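Cleaning cloth

A cleaning cloth is a piece of fabric used to wipe, dust, dry or polish household surfaces. Cloths of this kind are found in nearly every kitchen and bathroom, where they are used on sinks, counters, taps, tables and cabinet doors. They are sold singly or in packs, usually in several colors, and most can be washed and used again many times.

Names

The same article goes by different names depending on its use. A dishcloth is kept at the kitchen sink for washing dishes. A dust cloth is used dry on furniture. A washcloth is meant for the face and body, though old ones often end up as cleaning cloths. The word rag usually means a piece cut from worn clothing or bedding. In stores, "wipe" often refers to a disposable product, but some makers use it for washable cloths as well.

Materials

Cotton is the oldest common material still in wide use. It absorbs well, stands up to hot water and grows softer with washing, but it can leave lint on glass and dark surfaces. Terry cotton has loops that hold more water. Flat-woven cotton dries faster and is preferred for drying glassware.

Microfiber is made from very fine synthetic fibers, most often polyester blended with polyamide. It picks up dust without a cleaning product and leaves few streaks. Cellulose cloths, sometimes called sponge cloths, are stiff when dry and soften in water.

Size varies with the task. A square cloth 12 inches on a side is a common size for general wiping. Larger ones are used for drying counters and floors.

Color coding

Many households and cleaning services give each color of cloth its own area, so that a cloth used around the toilet is not later used on a basin or a kitchen counter. One common arrangement uses red for toilets, pink or yellow for basins and other bathroom fittings, blue for general surfaces and green for kitchens. There is no single rule, and the colors differ from one workplace to another. The Zimport range of household cloths comes in packs of 6 with two colors in each pack, while Tirow sells a pack of 15 in one color only.
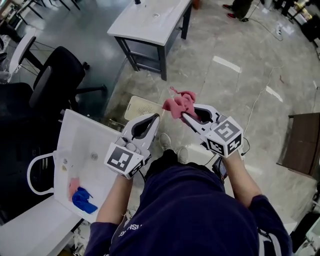
Color coding works only when the cloths are also stored and washed apart. A shared bucket defeats the purpose – soil moves from one cloth to the next in the water.

Use at the sink

A bathroom basin is normally wiped from the cleanest part to the dirtiest. The faucet and rim come first, then the sides of the bowl, and the drain last. A folded cloth gives several clean faces and can be turned as each one becomes soiled. A damp cloth is enough for soap marks. Limescale needs a mild acid such as diluted vinegar, which should be kept off marble and other natural stone.

Cloths are rinsed, wrung out and hung open to dry. A towel bar on the side of the sink cabinet is a convenient place, as are hooks inside a door. A cloth left bunched up in the bowl dries slowly and soon develops a sour smell.

Washing

Kitchen and bathroom cloths are best washed apart from clothing. Colored cloths may bleed in the first few washes. Cotton can be washed hot. Microfiber is washed warm without fabric softener, which coats the fibers and makes them less absorbent. Care labels differ: the Skullivance microfiber cloth, a blend with 70 percent polyester, is marked for low-heat drying, and the Ki dust cloth is marked for air drying only.

Cloths that have thinned, torn or kept a smell after washing are usually moved to rougher jobs, such as wiping shoes or garden tools, before they are thrown out.

See also

Dish towel
Mop
Sponge
Squeegee

Page last edited 2/1/24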